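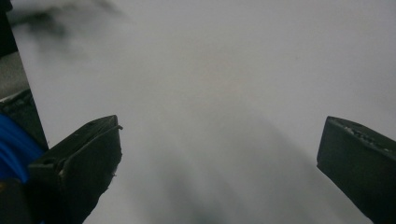

Fig. 1: Gripper camera view, fingers apart over a pale surface.

Robotics Project, Handout 2: Seeing from the hand
3 min read

Welcome back! Last time we drove the Stera arm from the keypad. Now we get to work from its own point of view, and I think this is the best part of the whole module.

Look at Fig. 1 before you touch anything. The two dark fingers are easy to pick out, but the background is a complete blur, so it tells you very little about distance. Your one useful clue is the shadow low down between the fingers. Get into the habit of finding it first – it will save you a lot of bumped tables.

Look at the finger faces too. The scuffs and pitted patches show up nicely, and they matter: a rough face and a smooth face don't hold a block in the same way. Sketch both fingers in your logbook and mark the worn areas.

Task for pairs
Open Skillia and load the Potley practice set (27 short clips). One of you drives, the other calls out left, right, up or down using the camera view only. Swap after 10 tries. Write down every miss, including the silly ones, as they make brilliant material for your report!

Clip 1426 is a tricky one. Try it last.

Before you close the fingers, check that:
- the cable has slack at the wrist
- your partner's hands are clear
- speed is set to slow

Teams going to the Chaiyaporn round in December should also practise with the room lights dimmed. Shadows go soft and the whole job feels new again – great fun, and much harder than it sounds.

Bring your logbook and a soft pencil next time.

4 comments · 10 shares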